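Robots at Work: What Happens to the People?

Ever lost a small thing in a big drawer? Now think of a storeroom with 3000 small things in it. That's the parts room at Barkus, a repair firm in Fuswood. Screws, bulbs, batteries, tiny boxes of who knows what. All of it kept in plastic bins and trays.

People used to do all the fetching. Walk, bend, open, look, close. Walk again. Sore feet by lunch!

Now robots are learning to help. Slow work, this. A robot hand has no skin like yours. Two fingers, that's it. Clear plastic is tricky, becuase a robot's camera can look right through it. 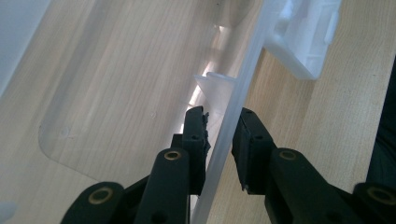 So what do the workers do now? Lots. 44 people work at Barkus and some have brand new jobs. One team teaches. They show a gripper how to hold things, over and over. Squeeze too hard, crack. Too soft, drop. Other workers check orders, fix the machines, talk to customers.

Not everybody was happy at first. Some worried about their jobs. Fair enough. The bosses promised 3 months of training for anyone who wanted it, and it started in December.

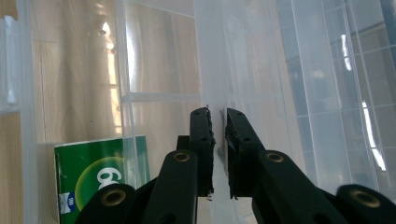 Sorting is still a people job, mostly. You know what belongs with what. A robot has to be told. Take the green box with the big 60 on it, standing in its own part of a clear container. You'd spot it fast. A robot has to work out which bit is box and which bit is shiny plastic wall, and then get its fingers to the right side of the divider.

Words to know
Gripper: a robots hand.
Automation: machines doing jobs people used to do.

Try it! Pick up a coin using only two fingers. Now try it with mittens on.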